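Can a machine clear my table yet?

My mother asks me the same question every time she calls. When will the robot come and do the dishes? She is asking since I took the job at Tornley, where I test small appliances and have nothing to do with robots. For her it is all the same department.

So I started to read, and after that to visit. In September I wrote here about the warehouse in Gotemdale, where the machines move closed boxes very well and open boxes quite badly. This time I wanted to look at housework, the kind I do each evening without thinking. A plate, a cup, something left over from lunch. Put the food in one place and the dishes in another, and wipe.
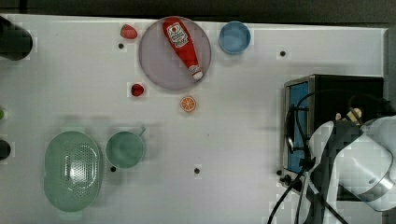 I have a habit of timing my own chores now, which my husband finds strange. To clear our kitchen table after dinner takes me 33 seconds if the children are not sitting at it any more. In this time I also answer a question, move the salt, and decide that one piece of bread is still good. I do not plan any of it. My hand goes to the cup and the fingers are already in the right shape when they arrive.

For a machine each of these is a separate problem. A plate is flat and wide and close to the table, so there is little to hold. A bottle of ketchup is easy when it stands up, but if it lies on a plate you must decide first: do you take the bottle off, or carry both together? I would take the bottle. I cannot explain how I know that, and I think this is the difficulty in one sentence.

There is also the problem of seeing. A camera near the fingers gets very close to the things, and it moves together with the hand, so what it sees can be quite blurred. We have the same trouble if we walk with a phone in front of the face, but we have two eyes and many years of practice.

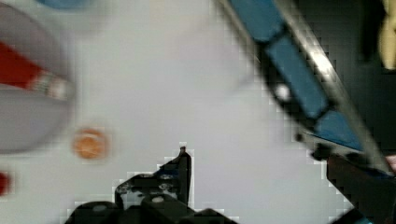 Wubit Admasu
Appliance tester and weekend blogger

I want to be fair, because a lot of writing on this subject is either very excited or very bitter. I have a robot vacuum, a Clandeck, and it is good at one thing. It does the corridor. It does not do the corner behind the shoe rack, and after 12 months I still do that corner with a broom. I would buy it again. A machine that does most of one chore is worth money to me, also when I must finish the rest.

My colleague Ibsa Tufa does not agree. He says that half a chore is a new chore, and he gives the example of his old Howells dishwasher, for which he washed everything by hand before he loaded it. I told him this is his own fault. We did not settle it.

What I do believe is that the order of things will surprise us. People expect that the robot starts with simple work and goes up to difficult work, but our idea of simple is not useful here. To pick up a banana is simple for a child of two years. The child squeezes too hard, and the banana is a little bit damaged, and everybody is happy. If a machine of 640 dollars did the same to my bananas, I would write a complaint.

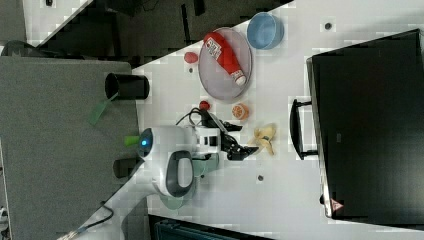

Folding is worse, by the way. I left laundry out of this post on purpose, because a towel has no fixed shape and I would need twice the space to write about it. Toys and dishes at least stay the same when you touch them.

My answer to my mother, for this year, is no. For a few objects on a clean table, with a person near and plenty of patience, I would say maybe. For her kitchen, with six pots on the stove and a cloth over everything – not soon. She said that in this case I should come on the weekend and do them myself, and I have already bought the ticket.

Posted 26th April in Home and machines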